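Pleken Bathroom Accessories: Customer Support
Ticket status: Open, awaiting replacement part
Product: Cullitz wall-mounted towel rail and soap dish set, blue and brown
Assigned to: Halyna Zhuravel, Product Support

Summary of report
The customer, Ms. Sieglinde Strobel, advises that the towel rail has come loose at the left bracket on two occasions following installation. The soap dish supplied in the same set remains firmly fixed. The wall is ceramic tile over plasterboard, and the rail was installed with the adhesive pads provided.

Entry 1
The customer was asked to confirm that the tile had been degreased before the pads were applied, and that the rail had been left unloaded for the full curing period of 30 hours. She confirmed the curing period. The tile had been wiped with water only.

Entry 2
The customer was instructed to remove the old pad, clean the tile, allow it to dry and fit the spare pad. The bracket held for 3 days and then moved under the weight of one bath towel.

Entry 3, March 13, 2025
The customer reports that the bracket plate does not sit flush against the tile. Warping of the plate is suspected. The colour finish is unaffected. A replacement left bracket has been requested from the Drellell warehouse under the Cullitz warranty.
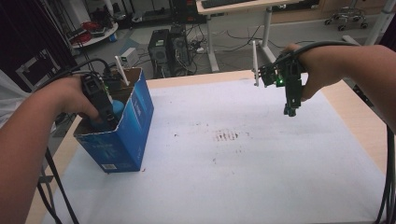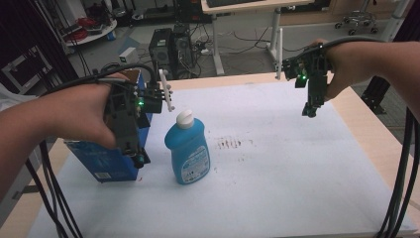 Replacement brackets are dispatched with 2 adhesive pads and a revised instruction sheet. The customer has been asked to keep the original rail, as only the bracket will be exchanged. Before the new pad is fitted, the tile must be free of soap film and body oils. A small amount of ordinary liquid detergent, such as the light blue bottle with the white flip cap in the second photograph, may be used for a first wash, provided that the tile is rinsed thoroughly and then wiped with isopropyl alcohol. Cream cleansers must not be used, as they leave a residue beneath the pad.

Next action
Warehouse to confirm dispatch of the bracket. Customer to reply to this ticket once the rail has been refitted and the curing period has passed. If the new plate also fails to sit flush, the matter will be referred to the Pietrzak service centre for assessment of the complete set.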